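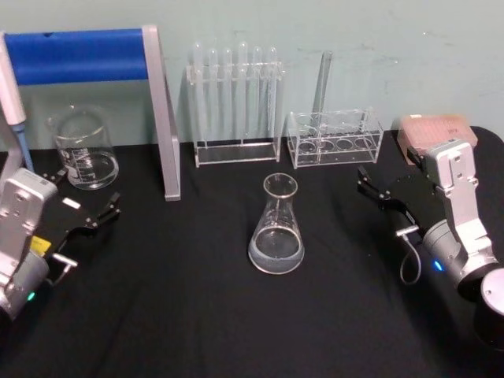
The two arms on the glassware bench, October

Lab Automation and Bench Work > General talk > Two arms on our bench, what happens with the people?

rasmus_lapina
Hello all. I work in a water testing lab, Irkance, small site. In October we began a trial with two robot arms on one bench. You see the flask, the beaker and the tube racks they work with. The pink tip box stays on the right side, it was my suggestion to put it there and I am a little proud of it.

I am not against the arms. My question is about us. We are five technicians. Before the trial each of us did everything: rinsing, filling, pipetting, reading, writing the report. Now one person is the "bench operator" for the whole shift and the other four take what the arms cannot do. The bench operator mostly waits, and puts things back in their start positions. I had this role for 2 weeks and I went home more tired than before. How do other labs divide it?
Rasmus Lapiņa

grandeo_night
We had the same title with us, "operator," and the same tired people. In our lab we rotate every two hours. It is written in the shift plan so no one has to ask for it.

pip3tte
Two hours is too short in my opinion. You just understand what the thing is doing today and you must hand over. We do half a shift.
Also, why are your tubes upside down in the back rack? Is it for drying, or do the arms take them so?

rasmus_lapina
@pip3tte The clean ones stand with the open end down, we always did it like this by hand. The arm must turn the tube before it goes in the low rack. This turning is the slowest step of all. The integrator wanted us to store them open end up and we said no, dust comes in.

hanell_b
I will say something less popular. In the first month we did 379 samples on our automated bench, and a good technician in the same month did 656 by hand. The management looked only at the first number and said it will grow. It did grow, but for one year we had one colleague less and the same amount of work. Please write down your numbers now, while you still have people who do it by hand.

grandeo_night
I don't agree that it is always so. With us no one was let go. Two colleagues moved to method development, which they wanted for years.

hanell_b
Good for them. And who took over their routine samples?

grandeo_night
The bench took a part. The rest was divided among us, yes. I admit that first winter was not nice.

mod_rodrigues
Please keep it friendly. Posts naming a supplier together with prices were moved to the Purchasing section.

pip3tte
Back to the question of Rasmus. For me the worst was the skill, not the tiredness. After half a year I had to titrate by hand in front of an auditor and my hand was shaking like a student's. Now everyone here does one full manual run per week, also the senior people. My boss complained about the time but she let it stay.

rasmus_lapina
This is a very good idea and I will bring it to our meeting. I looked now in our log: 131 stops since the start of the trial where a person had to step in. In the report to the management it says "minor interruptions." For the person who sits there it is the whole job!

One more thing which I did not expect. When we all did pipetting side by side, we talked. The new colleague learned half of her work from this talking. Now she sits alone at the arms and asks her questions by chat message.

hanell_b
Put the number 131 in the report. Not "minor."

tubewasher
Same with our trainee. We moved the balance table next to the automated bench so that there is always a second person near. It cost nothing and helped more than the rotation, I think.

grandeo_night
Careful with the vibration if you put a balance so close.

tubewasher
It has its own stone table, no drift until now. Rasmus, if you want I can send you our shift plan, only the names must come out first.

rasmus_lapina
Yes please, send it. Half a shift or two hours, I will let my colleagues vote.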